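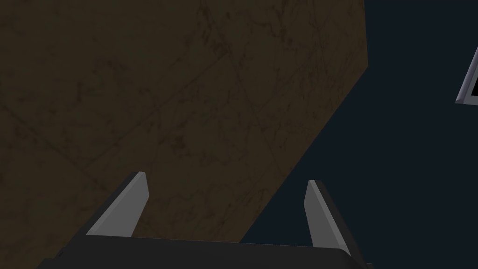 Indlow Stone Floor Sealer, Matte

Floors lead a hard life. People walk on them in boots, drop soup on them and then blame them for looking tired. Indlow is a clear matte sealer for slate, limestone, terracotta and unglazed tile, made by Siqueira for people who liked their floor the way it was and would prefer it to stay that way.

It won't make the room look bigger. It won't make anything shine, either. If you want to see your own chin in the kitchen floor, Valladex Gloss is on the next page and we wish you both well.

What it does

Indlow soaks into the stone and leaves no film on top, so there is nothing to peel, yellow or flake off in sheets under the dog. Oil, wine and coffee sit on the surface long enough for you to finish your sentence and find a cloth. Lemon juice and vinegar are another matter. Acid will etch limestone with or without a sealer, and no amount of swearing at the can will change that.

Color

Dries clear. Darker stones may deepen by a shade, and terracotta nearly always does. Try it in a corner first, ideally the one behind the door where your last good idea is also on display.

How to use it

Clean the floor with Wimura Stone Wash or any pH-neutral cleaner and let it dry overnight. Pour a little Indlow into a tray and put it on with a flat pad, working back toward the door. (Toward the door. We get calls.) Wipe up whatever hasn't soaked in after 9 minutes, grout lines included. Leave it 6 hours, then put on a second coat the same way.

Socks are fine after 8 hours. Shoes can wait until the next day, and rugs should stay rolled up for six days, which will give you time to wonder if you ever liked them.

Not suitable for

Glazed tile, polished marble, vinyl, wood, or anything sold to you as "stone effect." The sealer has nowhere to go on these and will dry into a sticky gray haze — it comes off, but it's an afternoon you won't get back.

Storage

Keep the lid on and keep it from freezing. A can that has spent the winter in the shed and come out lumpy in March is finished, and stirring it harder doesn't help.

Applicator pad and tray sold separately. Returns accepted on unopened cans only.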